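Section 3: Choosing colours in the Murell room planner

3.1 Before you start

Murell calls the planner's colour preview "true to life". Treat that claim with care. Your screen has its own ideas about colour, and so does the bulb over your sink.

A door in strong yellow against a stone-patterned wall, with dark green at the far end:

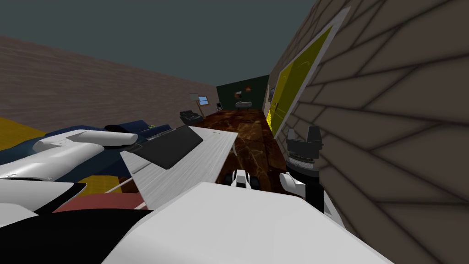
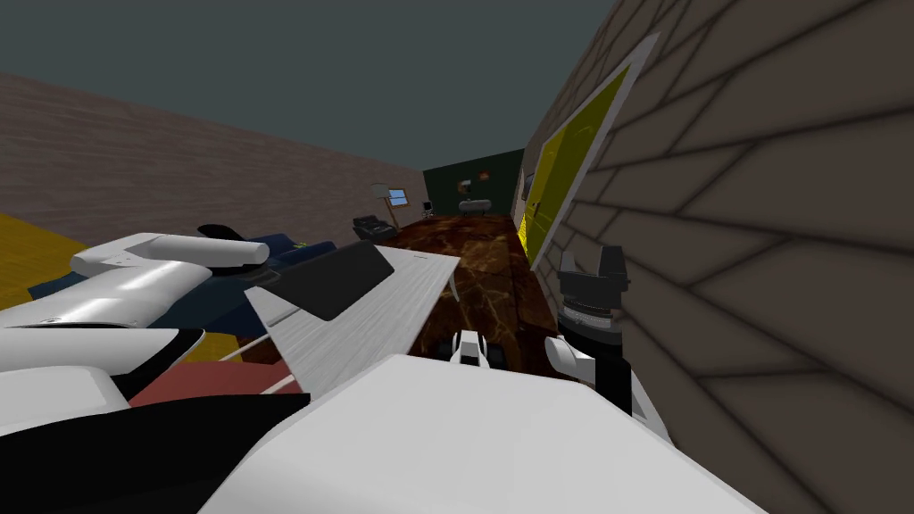 3.2 Setting up a colour plan

1. Open the planner and choose New Room. Skip the tour, which mostly sells Gestetti tiles.

2. Enter your wall lengths in millimetres. Measure them yourself. The figures on a real estate plan are often wrong.

3. Enter the door width. The planner fills in 800 and won't warn you if your door is wider.

4. Pick a wall colour from the Dawber chart. The chart holds 2,739 colours, and many can't be told apart on a laptop.

5. Set Light to Evening and look again. The default, Showroom, flatters everything.

6. Choose Save Copy. Plain Save writes over your last plan without asking.

Note: The Match My Photo button gave us three different greys from the same photo of the same wall. Use it for a rough start if you must.

Caution: Don't order paint from the Shopping List page until you've checked the litres. It assumes one coat. Dark colours over a pale wall usually need two, whatever the tin promises.

3.3 Testing the colour at home

1. Buy 2 sample pots of each colour you're serious about.

2. Paint a large piece of card and let it dry overnight.

3. Move the card around the room, morning and night. Hold it beside the floor as well as the door trim.

4. If the card and the preview disagree, believe the card.

Note: Hurkgate stores will tint a sample from the planner code. Check the code on the lid before you leave the counter. The October update changed several codes, and older saved plans still show the old ones.

For tile and grout colours, see Section 4.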